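Most living rooms in Milatdale are lit by one bright ceiling fixture, and I think that is a mistake. It flattens the room and leaves the reading chair in your own shadow.

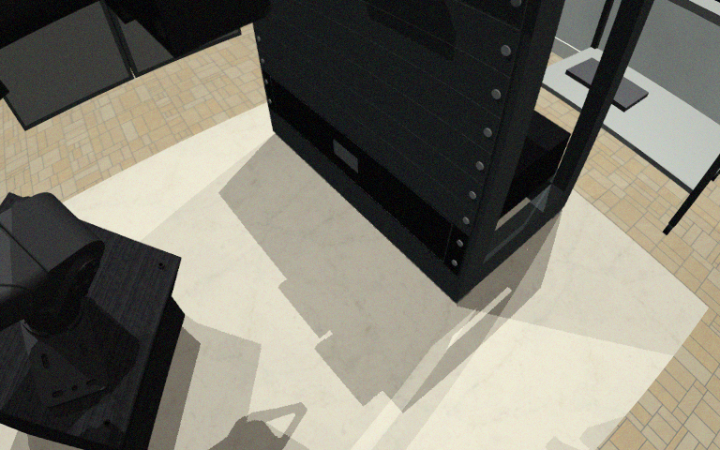
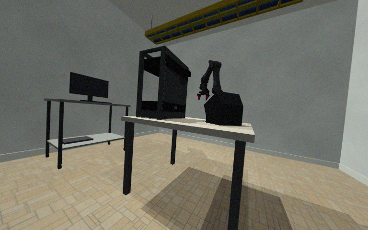 A reader in Fascombe wrote back that lamps only mean more cords to trip over, and that her single fixture has been fine for 6 years.

Cords are a fair complaint. Run them behind the sofa and put them on one switched outlet. I would still take two floor lamps and a table lamp over the ceiling light, with warm bulbs in all three. Keep the overhead for vacuuming and for finding lost earrings.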